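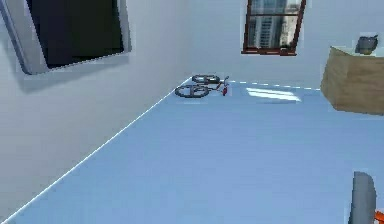
A simulated room rendered with the camera rolled well off level, used in the controller comparison. Part of the gripper shows at lower right.

Two controllers, one arm, one room

Viltetti's engineers compared wrist control software in simulation before committing to hardware. The larger differences showed up in the camera view.

The argument at Viltetti began in February, over a wrist joint. The company builds small mobile arms for indoor pick-up work and had two candidate controllers for the last three joints. One, from Trulbridge, plans the full wrist path before the arm moves. The other, from Badawi, recalculates the path as the arm travels. On paper both met the specification. Guido Caruso, who runs the test group, wanted them judged on the same arm, with the same gripper and the same camera feed.

The group used Prorier, its in-house simulator. The rooms in it are plain: a flat blue floor, white walls, a television, a window with a building outside, and a few objects such as a bicycle and a wooden cabinet. Surfaces are smooth and the light is even. Caruso considers that adequate for a controller test. "I am not grading texture," he said. "I want to know where the wrist thinks it is, and whether the picture agrees."

The picture matters because the arm finds its targets through a camera that moves with the gripper. When the wrist rolls, the room rolls with it. Walls and floor meet at steep diagonals, and objects at the borders drop out of view. A detector trained mostly on level images can lose a target it was tracking a moment earlier. The controller has no knowledge of this. It receives a target position from the vision software and goes there.

Each controller ran 1,096 trials. Every trial started from a stored arm position and ended when the gripper closed or the time limit expired. The limit was set at 160 control steps. Start positions were divided into 3 groups by wrist roll, with the steepest group kept separate in the results.

At low roll angles the group found no difference worth reporting. Both units reached the target and stopped cleanly. In the middle group the Trulbridge unit was slower to start but produced a smoother camera path, which gave the detector fewer abrupt changes to handle. The Badawi unit corrected sooner when the target estimate moved. It also corrected when the estimate was wrong, and some of those corrections turned the camera farther from level.

The steep group split the two more clearly. Trulbridge tended to unwind the wrist early in the motion and approach with the camera close to level. Badawi took the shorter joint path and often arrived still rolled. Both are valid solutions to the same request. The second leaves the vision software with less to work with during the last part of the approach, when the gripper fingers also occupy part of the view.

Caruso's group then added a roll penalty to the Badawi settings and repeated the steep trials. The approach leveled out, at the cost of longer travel and more runs ended by the step limit. Raising the limit recovered most of them. The group has not settled on a final value for the penalty, and the current one was chosen by hand.

Gripper contact was left out of the comparison. Prorier's contact model is simple, and the group does not rely on it for grasp force. Those tests will be done on a bench arm with both controllers, using the same stored start positions. Viltetti has not set a date for choosing a supplier.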